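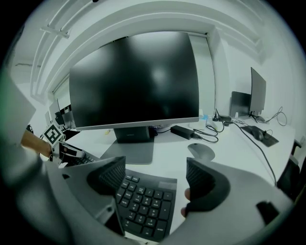 Screen off on the desk.

Lunchtime walkers: seven weeks in, and what a start!

When Hayley Tindall put a sign-up sheet by the kettle at the end of the summer, she hoped for enough people to make a walk feel like a walk. The sheet had to be replaced twice. We now have 20 regulars from all over the building, plus a good handful who come along when their meetings let them, and you are all very welcome whenever you can manage it.

The canal loop is still the favourite. It takes 40 minutes at a gentle pace, leaves from the side door at ten past twelve and gets you back with time to eat something. The towpath past Vultberg Lock has been resurfaced, so the puddle that claimed so many good shoes is gone. The herons are back as well, two of them on most days, standing on the weir looking thoroughly cross with everyone.

If you fancy a proper climb, try the Caron Steps. There are 130 of them (yes, we have a keen counter in the group, and yes, she did it again on the way down) and the view from the top on a clear day is wonderful. You can see right across the allotments to the old Bullitz mill chimney, and the beeches along the ridge are just turning. Go soon, because one windy night will have the lot down. 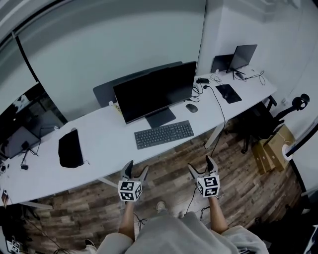 A desk by the wall, with the keyboard set along the curve.

Our longest outing so far was the Saturday trip to Stallunitz Woods, where eleven of us got slightly lost, found a field full of very friendly goats and ended up in the tea room an hour later than planned. The cheese scones are enormous. Several people have asked for the route, so there are printed copies in the rack by reception. Please note that the stile at the bottom of the second field is loose on the left-hand side, and the farmer would like the gate kept shut.

In November we're moving the Tuesday walk forward to noon to make the most of the light. We'd also love someone to lead a slower group on Thursdays, half an hour at most and flat all the way. No map reading needed, only a bit of chat and an eye on the time.

Bring a waterproof, wear whatever shoes you like and come and say hello at the side door. Hayley has the spare umbrellas.

11 October 2019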